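News > Workshop Notes > Tridow folding bench

It has been a long September for all of us on the folding bench, and I want to thank everyone who wrote in after the last newsletter to ask how the Tridow cell was getting along. The short answer is that it dropped things. Over a run of 300 pickups it let go of the cloth 7 times, always on dark knits, and once the arm went on moving with a shirt caught on one finger — that was the one that made us press the stop button and have a proper talk.
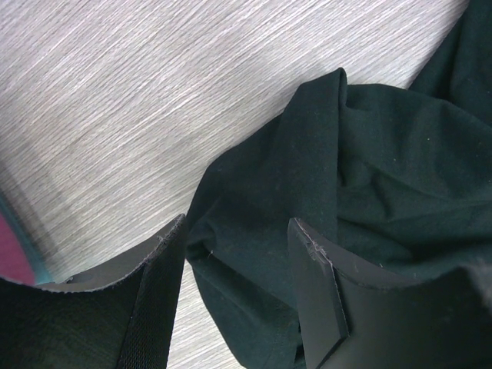
Issue 7, page 3

Trinidad Cabrera spent two patient afternoons with the logs (and a great deal of tea, bless her) and found that the controller was taking a thick fold for a firm grip. It closed on the cloth, felt some push back, and decided all was well. Somtochukwu Ogunleye looked at the fingers themselves, which have closed 1,300 times on this job, and he didn't much like the rough, fraying edges he found there.

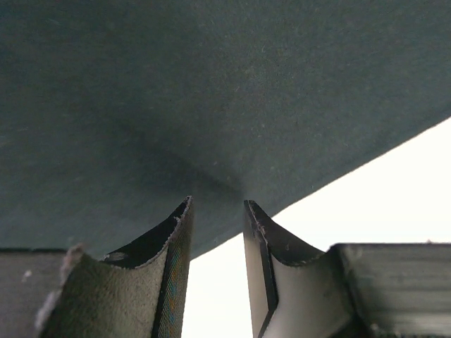
Gripper fingers at the edge of a dark sheet of cloth.

So new finger coverings are on order from Kevora, and until they come the arm runs at low speed with the guard shut, please, even if you only want a quick look! Trinidad would like 100 clean pickups in a row before we go back to normal.

4 comments · 11 shares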